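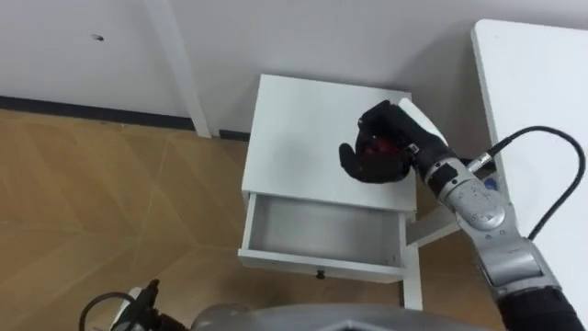 Lo del pleno del jueves (y por qué volví a casa a las once de la noche)

Pues nada, que al final fui. Llevaba dos años diciendo que iba a ir a un pleno del ayuntamiento y siempre encontraba una excusa, pero esta vez se votaba la ordenanza de terrazas y en mi calle no se habla de otra cosa desde diciembre.

Para quien no sea del barrio: el texto nuevo obliga a recoger mesas y sillas a las once entre semana y deja un paso libre de 2 metros en la acera. Ahora mismo, delante del Cirkar, pasas de lado y pidiendo perdón, y eso si no llevas carrito. Mi vecina de arriba lleva bastón y directamente baja a la calzada.

El salón de plenos tiene 20 sillas para el público, y éramos muchísimos más, así que me tocó de pie junto al radiador (a tope, por supuesto). Primero habló el concejal de Comercio, que leyó ocho folios sin levantar la vista. Luego la oposición pidió aplazarlo todo hasta después del verano, con lo cual otro verano igual, ¡qué casualidad!

Lo bueno vino en el turno de vecinos. Valentin Maillard, el dueño del Cirkar, contó que las multas pasan de 200 a 1.000 euros y que con dos seguidas cierra. Me pareció que tenía parte de razón, la verdad, y eso que yo iba a favor de la ordenanza. Podrían avisar antes de sancionar, digo yo, o poner un plazo para adaptarse. Una señora de la plaza le contestó que avisos ya le habían dado todos los del mundo y aquello se calentó un poco, con el alcalde dándole al timbre.

Se aprobó por un solo voto. Las multas se quedan como estaban en el borrador, y el horario empieza a aplicarse el mes que viene. Lo que no me quedó claro es quién va a medir las aceras, porque lo preguntaron y la respuesta fue que «los servicios correspondientes». Muy bien.

Si alguien tiene el texto definitivo, que me lo pase por comentarios, que en la web municipal sigue colgado el viejo. Y el próximo pleno creo que va de la zona azul. Igual voy, pero cenada.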